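Home Help Forum > Furniture > Small spaces

Will a printed folding table hold up in a room full of windows, and can I leave lighters on it?
Asked September 13, 2020 – 923 views – 3 answers

Seija Heinonen

I have a small folding table set up by the sliding windows in the little glassed-in room off my kitchen. The top is white with that terrazzo look, gray and pink bits all over, and it's printed, so don't let anyone tell you it's stone chips. I bought it from Birnell in March. The listing said "wipe clean, heat safe, sun safe, holds up to 6 place settings," and I have my doubts about all four. 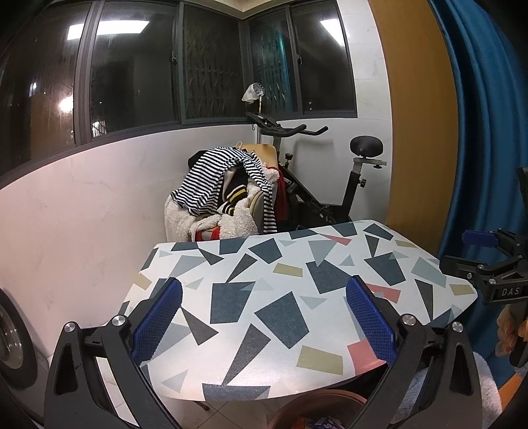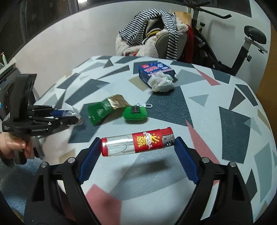
The table by the windows in the first one, and one of the lighters in the second.

I don't eat at it. It's where the small stuff gets dumped and sorted: lighters, candy, packets, whatever came home in a pocket. There's a basket underneath for what doesn't have a place yet. I like being able to fold the thing up and get the floor back.

My problems, in the order they annoy me:

The sun. Those windows get it from late morning on. At night it's fine in there and you forget how bad it gets. I've had two tablecloths fade in that room, and a calendar that went completely blue. I wrote to Birnell and asked what "sun safe" means and they sent me back the same paragraph that's in the listing. So I have no idea if it means the print won't fade, or the top won't bend, or just that somebody in an office liked how it sounded.

The lighters. I keep the clear plastic kind because I can see the fuel in them. My sister says I shouldn't have them near that glass at all and that they go off like firecrackers. She also says this about batteries and hair spray, so I'm looking for a second opinion. If it's true I'll move them. If it's one of those things people repeat, I'd rather leave them where I can find them.

The protection spray. A guy at the hardware store wanted to sell me a can of Trulleck, which is supposed to go on any tabletop and stop fading. Price aside, I can't get anybody to tell me what it does to a surface that's already sealed. Has anyone sprayed it on a printed top and then looked at it a year later? I don't want to hear from people who put it on last week.

And no, I don't want to get curtains. I've had that conversation with everyone I know.

Comments on this post

tallow_lane: What's the top made of?

Seija Heinonen: The listing says "engineered surface." That could be anything up to and including cardboard.

tallow_lane: Is the edge sealed all the way around underneath? Mine wasn't, and that's where it started to swell.

Seija Heinonen: Went and felt under there. Smooth on the near side, a little rough in back. Not sure what I'm feeling for.

Answers

Alby Paewai
Member, 1281 points
Marked as helpful

I'd split this up, because the lighters are a real question and the rest is mostly about how much you want to spend on a cheap table.

Lighters first. Your sister is closer to right than you'd like. A disposable lighter is a thin plastic tank with fuel in it that is under pressure at room temperature, and the pressure goes up as it gets warmer. Every one I've ever bought has a warning on it about heat and long exposure to sunlight, usually in type so small you need the sun to read it. People do have them burst on car dashboards. Whether your room gets as hot as a dashboard I can't say and neither can anybody else on here. Put a thermometer on the tabletop in the afternoon, in the sun, and read it yourself. Don't hang it on the wall in the shade and call that the room temperature, which is what my father-in-law did for years to prove his porch was cool.

Even if the number looks okay I'd move them. There's nothing gained by having them in there. A drawer in the kitchen that isn't next to the stove, up high if kids come over. I would not put them in the basket under the table either. I know it's shady down there, but the sun moves, and a basket of odds and ends is where one gets buried and the button gets leaned on.

Seeing the fuel through the plastic is handy for knowing when it's empty. It tells you nothing about whether it's safe.

Also, since this is where you sort things: don't check that a lighter works while it's over a pile of wrappers and paper packets. Clear the pile or take the lighter to the sink. You probably know this. I knew it too, and I have a brown mark on a desk.

Now the table. "Heat safe" in a listing means nothing unless there's a temperature next to it. I treat it as "you can put a mug of coffee down," and use a trivet for anything out of the oven. "Sun safe" is the same. A printed surface can be decent or it can be terrible and you won't find out from the words. What you can do is test it for free. Cover one corner with a piece of foil, tape it down with something that peels off clean, and leave it a month of sunny days. Take it off. If you can see where the foil was, the print is fading and you have your answer, along with something to show Birnell. Take a picture of the corner before you start. Pick a corner that has some of the pink in it if you can. In my experience pinks and reds give up first and the grays hang on, so a gray patch could look fine and fool you.

If it does fade, turn the table end for end every couple of weeks so it fades evenly. That's my whole trick. A white top with scattered shapes hides it pretty well, much better than a solid color would.

On the spray, I'd keep my money. I haven't used Trulleck, so take that for what it's worth. I did use a different one on a painted shelf and it dried a bit cloudy and stayed tacky in warm weather, and dust stuck to it. Something that has to bite into the surface to last isn't going to bite into a top that was made so spills don't soak in. If you're set on trying it, do the underside first.

You didn't ask about the legs but I'd look at them. They look thin. On the cheap folding ones I've had, the print was never what went. It was the rivet or the screw where the leg meets the top, loosening a hair every time I folded it. Tip it over twice a year and snug up whatever can be snugged.

Comments on this answer

Seija Heinonen: The foil idea I'll do. Thermometer too, if only to have something to say to my sister. I'm not persuaded about turning it. Then I've just got a table that's faded everywhere.

Alby Paewai: Correct, but you won't notice it.

Seija Heinonen: I'll notice it.

tallow_lane: Agree about the lighters. They say so right on the label. I don't see what there is to look into.

yard_and_a_half
New member

Just get the Jasico film!! It's a clear sheet with sticky backing, you cut it to size and smooth it down, I have it on my desk and on the kid's table and on the inside of a cabinet and they all look brand new. Blocks UV and it peels up if you hate it. I wouldn't worry about the lighters, I've kept one on my windowsill forever and nothing ever happened. Cute table by the way, where did you say it's from, Birnell? Do they have it in a round one?

Comments on this answer

Seija Heinonen: How long has it been on the desk?

yard_and_a_half: Since the summer

Seija Heinonen: This summer?

yard_and_a_half: Yes but it's a very sunny room

Alby Paewai: Please don't go by the windowsill lighter. One that hasn't burst yet isn't a test.

tallow_lane: If you do go with film, check that it says UV on the package. Plain clear shelf liner looks the same and won't do much for you. And rounded edges are a pain, it wants to lift there. You end up trimming short of the curve.

M. Yatsenko
Member

Secondhand furniture is what I do for money, so I see these after people are finished with them. A few things from that side.

Fading is real but it's the least of it. What kills the price on a printed top is water getting under the edge, then scratches, then fading. Yours has a rounded edge, which I like, since there are no sharp corners to get knocked. The rough spot you felt underneath could be where the facing ends and the core begins. Press it with a fingernail. If it's hard, leave it alone. If it gives, let it dry out well and run a thin line of clear sealer along it. Rooms with that much glass get wet windows in the cold months, and the drip lands on whatever is pushed up against the wall. Pull the table a hand's width off the wall. It'll do more than any spray.

I have had tables come in with Trulleck on them. The owners told me so, I didn't test anything. One looked fine. One had a yellow cast that I couldn't get off with anything I was willing to use. I don't know how old either coat was or how much they put on, so I wouldn't hang a decision on it, but you asked for people who had seen it later on and that's what I've got.

Film I'd be careful with too. It peels up nicely in the first year. After a couple of years in the sun the glue can stay behind, and then you're rubbing at it with oil and a plastic scraper over a print you were trying to save.

I'd do the foil test and otherwise use the table. As for the lighters, kitchen drawer, same as the first answer. I wouldn't argue with your sister on that one.

Comments on this answer

Seija Heinonen: Fingernail says hard. Table is off the wall as of this afternoon. Lighters are in the drawer with the string and the takeout menus, and I have not told her.

Seija Heinonen: Still waiting on Birnell to define "sun safe." I wrote them again and asked for a yes or no on fading. I'll post whatever comes back if it's any different from the paragraph.

tallow_lane: It'll be the paragraph.

Sign in to add an answer or follow this post.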